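Date: 03/01/2026
From: Lai-ching Chou
To: trip list
Subject: Re: [trip list] September again, bus vs. car, and the deposit

Typing this on my lunch so bear with me. Answers under the bits I can answer, skipped the rest.

> Couple of things before I book anything. Is the Gostolis bus still
> the way to go or should we rent a car this time? And does the guest
> house at Osagie still want the whole amount up front? I remember
> 200 last year but my sister says it was more. Also how early do we
> need to be at the ferry, last time we nearly missed it and I do not
> want to run with a suitcase again.

Bus. Definitely bus if you're going straight to Osagie. Gostolis runs two a day, morning one is the good one, the afternoon one stops everywhere and the driver has his coffee at Clasetti whether you like it or not. Sit on the left going out. Shade till noon.

Car only makes sense if you want to do the lakes after. I priced it for the week and got 216 for the small one, that's before they start on about insurance. Split four ways fine, for two people no. And parking in Osagie is a pain, you end up by the school and walk down with your bags.

Deposit – 200, your sister is thinking of the year we had the extra room. They want it all by the end of the month now, it used to be half. Bank transfer only, put your name in the reference or they email you twice asking who you are. Ask for room at the back. The front ones get the bakery van at 5.

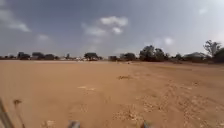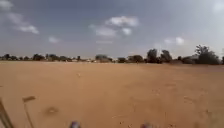
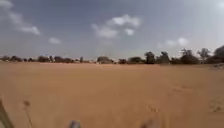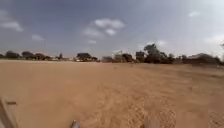

flat and sandy, trees way off in the distance

Ferry. Be there 40 minutes ahead if you have luggage, they close the bag trolley before they close the gate and that's what caught us out. Tickets from the kiosk, not the cafe, the cafe ones are only for the round-the-bay boat. 18 each way, kids half. Return is open so dont let them sell you two singles.

Kaseo I would skip the first day. Everyone piles in there off the ferry and the queue for lunch is silly. Go the second morning, walk up to the chapel before it gets hot, then eat at the place with green chairs, can't remember the name. Fish soup. They don't take cards or they didn't, bring cash.

> Is anyone doing the long walk this year or is that off?

Its on as far as I'm concerned. Route 97 on the yellow signs, same as before, but the middle bit was rerouted round the quarry so add an hour. No water after the second village. I ran out last time and had to beg some off a couple from the campsite, very nice people, very embarassing.

Need to know who's in for the walk so I can ask about the pickup at the far end. The taxi man wants a number and he wants it early. Reply to me and not the whole list please, last year we all got thirty emails saying "me too".

Haven't looked at flights yet. If somebody finds something decent for the second week of September, shout.

Lai-ching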